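COMMUNIQUÉ DE PRESSE - Pour diffusion immédiate

Baltside confie la mise en panier à un bras robotisé, les équipes de préparation changent de métier

Novembre. Atelier de Grarnau. Baltside, préparateur de coffrets et paniers garnis pour la vente par correspondance, annonce le démarrage de son premier poste de mise en panier automatisé. Objectif : retirer aux équipes le geste le plus répétitif de la ligne, prendre, déposer, reprendre. 70 salariés sur le site, aucun départ prévu. L'accord signé avec les représentants du personnel le précise noir sur blanc.

Le bras a été intégré par Szekeres, la formation assurée en interne. Mise en route à 6 h, avec la première équipe du matin.
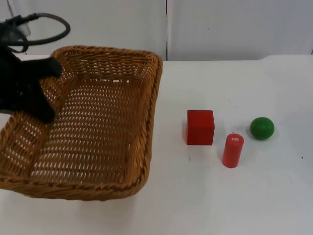 L'apprentissage du poste se fait par étapes, avec les opératrices et pas à côté d'elles. Ce sont elles qui choisissent les pièces d'essai, l'ordre de prise, l'endroit où le panier se pose. On commence avec des formes simples, cube rouge, cylindre rouge, boule verte, posées à l'écart les unes des autres sur un plateau blanc. Les vrais articles (bocaux, savons, boîtes) viendront ensuite, famille par famille. « Une boule, ça roule, un cube non, et nos clients commandent les deux », résume Ita Conneely, cheffe d'équipe préparation. « C'est nous qui savons comment un panier se remplit. Fallait que ça parte de là. »

Concrètement, ce qui change pour les équipes :

Deux postes de conducteur de cellule créés, ouverts d'abord aux préparatrices en place. Candidatures internes uniquement pour cette première vague.

Deux heures de formation par semaine, prises sur le temps de travail. Arrêt et reprise du bras, réglage des hauteurs, lecture des images, premier niveau de dépannage.

Rotation revue. Plus de journée complète au même geste, le contrôle final et la finition (ruban, carte, papier de soie) restent manuels et le resteront.

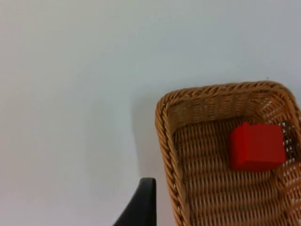 Un cube rouge dans le panier tressé, vu depuis le poignet du robot.

Le choix de l'osier tressé pour les essais n'a pas été le plus facile. Rebord épais, parois ajourées, coins arrondis - rien à voir avec un bac plastique bien droit. Mais c'est le contenant que Baltside expédie, donc celui sur lequel il fallait régler la machine. Finbarr Heffernan, responsable technique : « On nous a proposé de passer au carton. On a dit non. La machine s'adapte au produit, pas l'inverse. »

Côté santé au travail, le dossier remonte à loin. Douleurs aux épaules et aux poignets, signalées depuis plusieurs saisons en préparation. Kathleen Keogh, infirmière du site, suivra les opératrices du poste pendant toute la période d'essai et rendra ses observations aux équipes, sans passer par la direction d'abord. Une demande des salariées, acceptée.
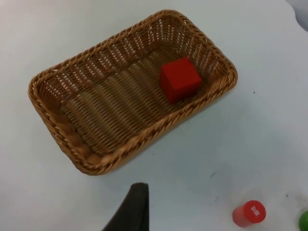 La caméra embarquée est l'outil que les futures conductrices utiliseront le plus. Elles y contrôlent la position de chaque pièce et décident si le cycle continue. Sur une vue comme celle-ci, tout se lit d'un coup : le cube rouge dans le panier, le petit cylindre rouge encore dehors, un bout de vert dans le coin. Les images servent au réglage et a la formation, pas à l'évaluation des personnes, l'accord le dit aussi. Bernadette Tierney, préparatrice et candidate à l'un des postes : « Avant je regardais mes mains. Maintenant je regarde ce que voit la pince, il faut s'y faire. »

Suite du calendrier : essais sur articles réels, puis bilan partagé avec les équipes avant toute décision sur un second bras. Le site de Prustton n'est pas concerné a ce stade.

Contact presse : Philomena Egan, Baltside, service communication. Visites de l'atelier possible sur demande, le matin de préférence.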